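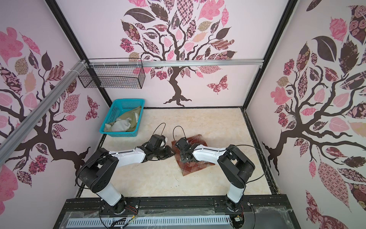 Progress report no. 2, Van den Broek drawings project
Skutstead Museum of Art
Apr 16, 2023

Hi Þórey,

You asked for something shorter than last time, so I'll try, but a lot has gone on since February and I do get carried away with this collection.

Cataloging first. The Van den Broek gift came to us as 596 works on paper, and 443 of them now have a full record: dimensions, medium, inscriptions, condition, and whatever we can say about where they've been. What's left is mostly the late pastels, which I put off on purpose because they shed if you so much as look at them, plus two portfolios of student work that I'd love to hand to someone with better Dutch than mine. I can puzzle out a date or a street name. His shopping lists and his color notes look exactly the same to me.

The best news is about the harbor studies. We had them down as 1920s, going by the dealer's labels on the back. When Oksana in paper conservation lifted three of them from their old mounts she found sketches on the reverse, and one is clearly a first idea for the big "Ferry Landing" canvas, which was shown in 1911. So the whole group has to move back more than a decade! I've rewritten those entries and I'm drafting a short article. The journal wants it by the end of summer, and I'd like you to see it before they do if you're willing.

Conservation is slower than I promised. We budgeted for surface cleaning and new mats, and most sheets need just that, but the charcoals had been hinged with some horrible brown tape and every hinge is a job in itself. Oksana has finished 164 sheets. I'd hoped for more by now. We've talked it over and agreed to treat everything going into the exhibition first, then go back to the rest in box order. The new storage boxes are here, the right size this time, and they're already on the shelves in the lower store.

The exhibition itself is starting to feel real. We've settled on 100 drawings in three rooms, hung by place and with no attempt at strict date order, so a visitor walks from the harbor to the farm at Skokar and then into the studio interiors. The middle room still bothers me. The farm drawings are small and pale and they'll need low light, and the wall color we picked in the winter made them look like laundry. We're testing a gray-green now — much kinder to the paper.

Loans: the Wusar Collection has said yes to both oils, with a condition about the crates that our registrar is sorting out. I'm still waiting on the private owner of the self-portrait. Two letters, one very friendly phone call, no signature. If it falls through I'd hang the big charcoal head there, and I wouldn't be heartbroken.

Money. We're under on photography, over on matting, and the two nearly cancel out. I would like your okay to move what's left of the travel line into conservation hours, as the trip to see the family letters isn't needed now that they've sent us scans. The revised budget sheet is attached with the change marked. Nothing else has moved.

Before the next report I want to finish the student portfolios, get the article out the door, and have a final checklist for the designer. The catalog essay is half written — the good half, I think, though the ending keeps wandering off into his quarrel with the framers.

If you're coming through Skutstead in the next few weeks, let me know and I'll pull the harbor boxes for you. The backs are better than the fronts.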